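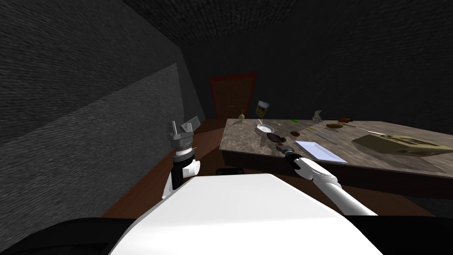
Does a tipping bucket rain gauge need to be calibrated when it is new?
It should be checked before it goes on the post, and adjusted if the check shows an error larger than you can accept. Factory settings can shift in shipping.

Instruments > Rain and Snow > Rain Gauges > Bundis Tandov
Last updated: 04/11/2021

Bundis Tandov wireless rain gauge, one season of use

The Tandov is a self-emptying tipping bucket gauge with a radio link to an indoor display. Each tip records 0.01 inch. The display keeps daily, monthly and running totals and can write them to a memory card. The outdoor unit is powered by two AA cells. I bought mine at the regular price and ran it from the first of May through the end of October, 184 days, next to a manual gauge read every morning at seven.

Site

The gauges stand in an open yard at the east end of Tultar. The nearest building is a single-story garage, 27 feet away, and there are no trees on the west side, where most of our weather comes from. Both openings are at the same height above mowed grass. The Tandov sits on a steel post with a Jabłońska leveling plate, bought separately. The bracket supplied by Bundis is thin and flexes when pushed by hand, and a gauge of this type has to stay level to read correctly.

Setup

Assembly took less than an hour, most of it spent leveling. The bubble level is molded into the base and can only be seen with the funnel off. Putting the funnel back takes a firm quarter turn, which on the supplied bracket was enough to move the bubble off center. With the steel post it stayed put.

The shipping tie on the bucket must be cut before use. It is a clear plastic strip and easy to miss. The manual mentions it on the last page, after the section on radio range.

Pairing worked on the second attempt. The display has to be powered up first and the outdoor unit after it, with the two in the same room. Following the printed order, which has them the other way around, gave a row of dashes.

Accuracy

Over the full period the Tandov logged 709 tips, or 7.09 inches. The manual gauge total was 7.46 inches. The Tandov therefore read 5 percent low for the season. I made no calibration change during the test, so that figure reflects the unit as delivered.

The shortfall was not even. In steady light rain the two gauges usually agreed to within a tip or two. The larger gaps came on days with thunderstorms, when the Tandov always read under. That is normal for the design: water keeps falling into the full side of the bucket while it is moving, and that water is not counted. Some of the more expensive gauges correct for it in software. The Tandov does not.

Very light events are a weak point too. A drizzle that leaves a few drops in the funnel may evaporate before it reaches the bucket, and half a bucket left from one day is credited to the next. Anyone who reports a daily trace should keep a manual gauge for that purpose.

There were two false tips in the record, both on a dry, windy afternoon in June. I have removed neither from the total.

Calibration is by two screws under the bucket, one for each side. They turn in opposite directions for the same effect and have no index marks. I would have liked a lock nut.

Radio and display

Reception through one exterior wall was reliable. Moving the display to the basement produced gaps of several hours. The outdoor unit sends a running count, so no rain is lost during a gap, but everything that fell in the meantime is assigned to the hour when contact resumes. This makes the rain rate figures useless on those days.

The display is a plain gray LCD, readable from the front and poor from above. There is no backlight. Totals can be switched between inches and millimeters, and the switch converts the stored values without clearing them. The clock has to be changed by hand for daylight saving time, and the daily reset is fixed at midnight. Observers on a morning schedule will have to rebuild their daily totals from the hourly file.

The file itself is ordinary comma-separated text with one line per hour. It opened in every spreadsheet I tried.

Maintenance

The funnel screen is coarse. It stops leaves and lets seeds through. In June the bucket was partly blocked by cottonwood fluff, and I cleaned it once a month after that. Dorota Witkowska, who runs the same model on a roof across town, has fitted a piece of stainless mesh over the screen and reports fewer blockages, with some splash loss in hard rain. The original batteries are still in place.

Cold weather

There is no heater and none is offered. Snow collects in the funnel and is recorded whenever it melts, if it has not blown out first. The first wet snow in October gave nothing on the day and four tips the following afternoon. Bundis recommends bringing the unit indoors for the winter, and I have done so.

Verdict

Suitable for unattended totals in the warm months, provided it is mounted on something stiffer than its own bracket and checked against a manual gauge. Unsuitable for snow, for trace reports, or for rain rates in strong storms. The price is fair without the leveling plate and a little high with it.

Review by Meron Hadgu

Filed under: rain gauges, wireless, warm season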